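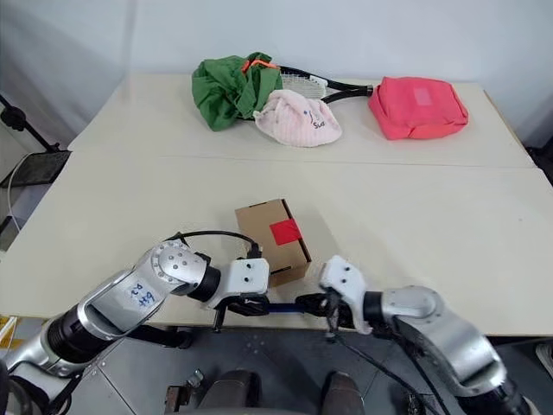 About Kotico

Kotico is a repair and resale shop for clothes, bags and small sports goods. We are located on Lokgate, on the ground floor of the old printing building, next to the bicycle parking. People bring us things which they do not use anymore, or things which they want to use longer, and we take care of both.

How we started

The shop was opened by Lợi Đặng and Arash Kermani. Lợi worked many years as a tailor in a uniform factory, and Arash was stringing rackets in the back of a sports store until this store closed. They rented one room together in order to share the cost. At first there were two separate businesses with one door. Customers did not understand this very well, and they gave trousers to Arash and rackets to Lợi, so after the first winter we made it one company with one name.

Today we are 11 people. Sơn Nông is responsible for zippers, bags and everything made of thick fabric. Aisyah Raju checks the items for resale and decides the prices. Quang Thái works at the front desk and answers your emails, usually in the morning.

What we do

We sew, patch, shorten, and change zippers and linings. We wash and mend knitwear by hand. We restring rackets for tennis and badminton, and we replace grips. Normal repairs are ready in one week. Before July it can take longer, as many families prepare for summer camps and bring everything at the same time.

We do not repair shoes, helmets or electric items. For shoes we recommend the workshop Doãn, on the same street. They are good people and they also do keys.

Selling with us

If your item is clean and in working condition, you can leave it with us on commission. We keep it in the shop up to 60 days. When it is sold, you receive your part by bank transfer or as store credit, according to your choice. When it is not sold, we call you, and you can take it back or donate it. Please look in all pockets before you bring a jacket. We keep a box of found things at the desk — keys, train tickets, one very nice pen — and we would like to give them back.

Last year our customers collected 377 repaired items from us. It is a small number compared to a big company, but every one of them went through our own hands, and we still know many of them when they come in again.

Learning at Kotico

In the evening we have a sewing table for beginners. It is led by Lợi, and sometimes by Sơn when the subject is bags. You bring your own piece and we show you how to fix it. Machines and thread are included in the price. Children are welcome together with an adult.

Our partner Flodlow

Since last year the small laundry Flodlow washes our resale clothes. They use soap without perfume, which was important for us and for several customers with sensitive skin. If you react to certain fabrics, tell Aisyah and she will check the label with you.

Visit us

You do not need an appointment for repairs. For racket stringing it is better to write first and say which tension you like. If you are not sure, Arash will ask you some questions about how you play — there is no wrong answer. The entrance has one step, and Quang can put the ramp for you if you ring the bell on the left side.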